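September, wash trials, bench 2

Still on the Trevow softener claim. Their sheet says treated cotton jersey keeps its hand for 30 washes and dries faster too. I don't buy the second half. Softener coats the fiber, and every towel I've ever owned says that makes it take up less water, so maybe it spins out drier, but that's a different claim and they should word it that way.

Ran the Lekdale jersey at 300 g per load, short cycle, line dried indoors. Treated and plain came off the line at nearly the same time. I weighed them twice because I wanted a difference and didn't get one.

Gray garment, folded: 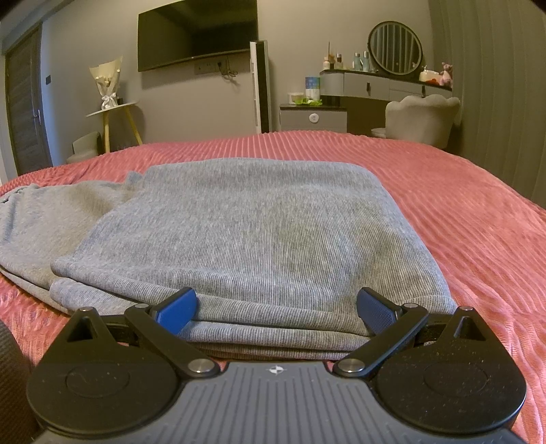
Spin speed

The Holst machine is set to 3,000 on the dial, which can't be right for a drum that size. The Gestetti tops out well short of 2,000 and leaves the cloth feeling the same to me. Until somebody puts a tachometer on the Holst I'm writing "high" in the log and leaving the number out. Please don't copy the dial reading into the summary table again.

Hand feel

Blind rub test, three of us, no agreement. One vote for plain, one for treated, one for "whichever is warmer." I'd drop this test. It measures who had coffee. 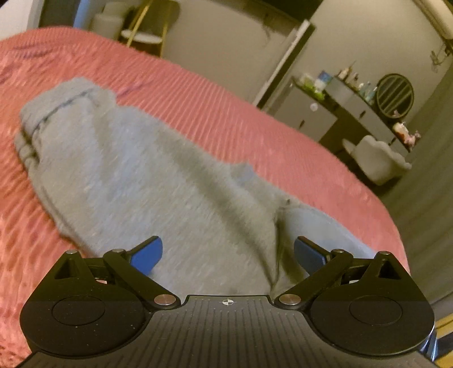
Light gray garment spread on the coral-pink ribbed cover.

Next: repeat with hard water, same load, same line. Ask Trevow what they dried theirs on, and for how long. If the answer is a tumble dryer, the comparison is off and we start over.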